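Dresarard 침구 압축 보관 세트 사용 설명서

4장. 이불 압축하기와 보관하기

이 장은 이불, 베개, 겨울 담요를 압축백에 넣어 여름을 넘기려는 분을 위한 것입니다. 3장의 누설 점검을 건너뛰고 오셨다면 되돌아가십시오. 어차피 나중에 되돌아가게 되며, 그때는 이불이 다시 부풀어 있습니다.

4.1 시작하기 전에

필요한 것
- 압축백(대형 또는 특대형)
- Kashyap 수동 펌프 또는 가정용 진공청소기
- Rorna 습기 제거 팩, 백 하나당 2개
- 사람이 무릎을 꿇을 수 있는 바닥 면적

주의: 오리털과 거위털 제품은 원래 두께의 절반 밑으로 압축하지 마십시오. 깃털은 꺾이면 돌아오지 않고, 고객센터도 깃털을 펴 드리지는 못합니다.

주의: 가죽, 모피, 전기장판은 넣지 마십시오. 전기장판 문의가 해마다 들어와 따로 적습니다.

4.2 이불 준비하기

1. 이불을 완전히 말립니다. 손으로 만져 보아 마른 것 같으면 반나절 더 널어 둡니다. "마른 것 같다"와 "말랐다"의 차이는 8월에 백을 열면 냄새로 확인됩니다.
2. 커버를 벗깁니다. 커버째 넣어도 들어가기는 하지만 단추와 지퍼 손잡이가 백 안쪽을 긁습니다.
3. 이불을 세로로 세 번 접고, 입구 폭보다 손바닥 하나만큼 좁은지 확인합니다. 넓으면 다시 접습니다. 밀어 넣으면 들어갈 것 같은 폭은 넓은 폭입니다.
4. 습기 제거 팩을 접힌 층 사이에 하나, 맨 위에 하나 놓습니다. 팩의 포장 비닐은 벗기고 종이 부분은 그대로 두십시오.

참고: 향기 나는 시트를 함께 넣는 것은 자유입니다. 다만 압축백 안에서는 향도 압축됩니다.

4.3 밀봉과 압축

1. 백을 평평한 바닥에 눕히고 밸브가 위로 오게 합니다.
2. 이불을 넣되, 표시선을 넘기지 않습니다. 표시선은 장식이 아닙니다.
3. 입구의 이중 지퍼를 슬라이더로 닫습니다. 한쪽 끝에서 반대쪽 끝까지 가고, 같은 길로 한 번 더 갑니다. 공기가 새는 원인은 대부분 마지막 5 cm에 있습니다.
4. 밸브 뚜껑을 열고 펌프를 수직으로 꽂습니다.
5. 천천히 펌프질합니다. 대형 백 기준으로 100회면 충분합니다. 중간에 세던 숫자를 잊었다면 백이 딱딱해질 때까지 하면 됩니다.
6. 펌프를 빼고 곧바로 뚜껑을 눌러 닫습니다. '딸깍' 소리가 두 번 납니다. 한 번만 났다면 덜 닫힌 것입니다.

주의: 진공청소기를 쓸 때는 가장 약한 세기에서 시작하십시오. 스팀 기능이 있는 제품은 스팀을 끄십시오. 이 문장이 왜 필요한지는 저희도 묻지 않기로 했습니다.

4.4 보관 장소 고르기

압축한 백은 납작하지만 가벼워지지는 않습니다. 선반에 올리기 전에 선반의 허용 하중을 확인하십시오. Drernoner 침대 밑 서랍을 쓰는 경우 백을 세우지 말고 눕혀 넣습니다.

1. 백을 펼칠 자리와 보관할 자리를 먼저 정합니다. 순서를 바꾸면 압축된 이불을 안고 집 안을 한 바퀴 돌게 됩니다.
2. 방에 물건이 많다면 한 구역씩 정리합니다. 방 전체를 한 번에 비우려는 계획은 대개 저녁 무렵 침대 위에서 끝납니다.
3. 직사광선과 난방 배관을 피합니다. 실내 온도가 37도를 넘는 다락이나 베란다 창고도 피하십시오.
4. 백 위에 무거운 상자를 쌓지 않습니다.
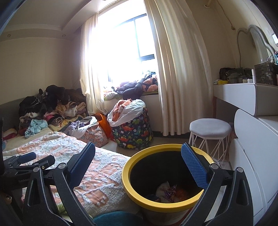
그림 4-1. 어수선한 침실. 4.4의 2번 항목을 참고하십시오.

참고: 이름표는 밸브 반대쪽에 붙이십시오. "겨울 것"이라고만 쓰면 다음 겨울에 전부 열어 보게 됩니다. 이불의 크기와 주인을 함께 적는 편이 낫습니다.

4.5 백이 다시 부풀었을 때

- 하룻밤 만에 부풀었다: 지퍼 양 끝을 확인합니다. 머리카락이나 실이 끼어 있으면 마른 천으로 닦고 4.3의 3번부터 다시 합니다.
- 몇 주에 걸쳐 조금씩 부풀었다: 밸브 안쪽 고무판을 꺼내 먼지를 털고 다시 끼웁니다. 볼록한 면이 위입니다.
- 지퍼와 밸브에 이상이 없는데 부푼다: 백에 구멍이 난 것입니다. 동봉된 수선 테이프를 바깥쪽에 붙이십시오. 고양이를 키우는 댁에서는 테이프를 넉넉히 준비하십시오.

한 번 압축한 이불은 여섯 달 안에 꺼내어 하루 동안 펼쳐 둡니다. 꺼낸 직후의 이불은 얇고 주름져 보이지만 반품 사유에는 해당하지 않습니다. 건조기를 쓸 수 있는 소재라면 낮은 온도로 짧게 돌려 주십시오. 건조기 사용이 어려운 소재는 5장의 표를 참고하십시오.

감수: Siebe Segers
그림 및 편집: Larasati Wibisono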